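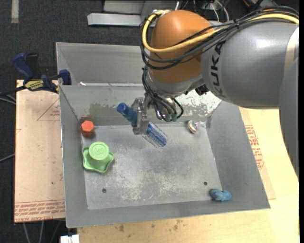

Hazelnut growers look back on a kind season

If you were at the Hiltness growers' supper you will have heard most of this already, but plenty of you were still sweeping out sheds that night, so here is the long version.

The hazelnut crop came in well this year. Our members brought 1,163 tons across the scales at Prirkness, which is 381 tons more than the year before, and the folks on the receiving line tell me the nuts were clean and well filled right up to the last loads. A dry spell in the fall helped a great deal. Those of you with low ground by the creek will remember the other kind of harvest, when the sweepers bogged down and we were all out there in rubber boots with rakes – nobody misses that.

Nurhan Yaman, who farms the old Çetinkaya place with her two sons, had her young trees in their first real bearing year. "I kept telling the boys not to get excited, and then I was the one out there every evening with a bucket," she told me over pie. She lost a few trees to blight on the north side and has been cutting well below the cankers and burning the wood. She'd like the rest of us to walk our rows before the buds start to swell, and I think she's right.

Prices are the part everyone asks about. The second payment goes out in January, and the office is hoping it will be a little better than last year's, though I have been told firmly not to print a number. Hotia has agreed to take in-shell nuts from us again, with the large sizes going first.

A few small matters before I let you go. Tote bins that belong to the co-op need to come home, please, even the cracked ones. The pruning day at Prirkness has room for 30 people, and we will run it in 3 groups so that everybody gets a turn with the loppers. Bring gloves and something hot to drink. Lunch is soup, and there is always too much of it.

Last updated: Dec 31, 2019

Recent items
Moisture testing hours at Prirkness
Cover crops between young rows
Notes from the Hiltness supper
Squirrels, jays and what to do about them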